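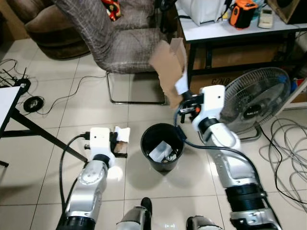
Week 5. Demonstration data: who is teaching whom?

Notes for the seminar. Read these before the lab, and bring the Tanabe chapter. There's a copy on reserve if you haven't bought it, and I wouldn't rush to buy it.

1. The claim

The usual sales line goes like this: programming a robot is hard, showing it is easy, so let people show it. An operator drives two arms by remote control through a household job such as putting rubbish in a bin, the joint positions and camera views are recorded, and a policy is trained to reproduce what the operator did. Do that enough times and you have a robot that tidies up.

Every step there is true in a limited sense. What I'd like you to query is "enough".

2. Two ways of showing

Kinesthetic teaching. You take hold of the arm and move it. Cheap, direct, and you feel the contact forces yourself. Drawbacks: your body is in the camera view, and moving two arms at once through a coordinated task is miserable. Try it in the lab for ten minutes and you'll stop believing the brochures.

Teleoperation. You drive the arms from leader arms, a headset or a pair of hand controllers. The camera view stays clean and both arms can work together. What you lose is touch. On most rigs the operator can't feel whether the fingers have a scrap of tissue or just air, so they go by eye. They slow down, hover, and regrasp. All of that hovering goes into the data as if it were part of the task.

3. Binning rubbish as a test case

It sounds trivial, and I've had students object to spending a lab on it. Consider what the pair of arms has to deal with. Crumpled paper has no fixed shape. A torn piece of cardboard is stiff one way and floppy the other, and may be wider than you'd like for a small wastebasket. One hand can wait while the other drops, or both can go in together and knock wrists. Then there's the floor, which in a lived-in room has cables and chair legs on it.

An operator solves all this without thinking, and solves it differently each time. Left hand first, then right hand first. A policy that averages the two may do neither. Multimodal action models (see week 7) help with this. How much they help is usually reported by the people who built them.

4. Counting demonstrations

The Ukden set used in our lab has 2000 episodes of bin tasks. Hiyori Noguchi went through them for her honours project last August and found that nearly 1000 were recorded by one operator. A policy trained on that set is to a fair degree an imitation of one person's habits, including a pause above the bin that the policy reproduces faithfully and for no benefit.

So when a paper gives you an episode count, ask:

How many operators, and how were the episodes divided among them?
How many rooms, bins and kinds of rubbish?
Were failed attempts kept, thrown out, or quietly trimmed?
Who decided what a success was?

The third one matters more than it looks. If every recorded grasp is a good one, the robot never sees how to recover from a bad one. Small errors take it somewhere the operator never went, and it gets worse from there. This is compounding error, and you should be able to explain it with a sketch.

5. The Kerkska and Tutero reports

Takeshi Sakai will present these. Kerkska tests its policy over 56 trials, Tutero over 12. Both call the result robust. Neither moves the wastebasket between trials — check the appendix, as the main text is vague. I'm prepared to be told I've misread Tutero. I've read it twice.

6. For the lab

Work in pairs. One drives, one keeps the log. Swap halfway through. Write down every regrasp and every time the operator leans over to see better, even if the item ends up in the bin. Before you leave, mark which episodes you would cut from a training set and why, then give the list to another pair and see if they agree.

Write-up is two pages, no more. Graphs don't count toward the limit.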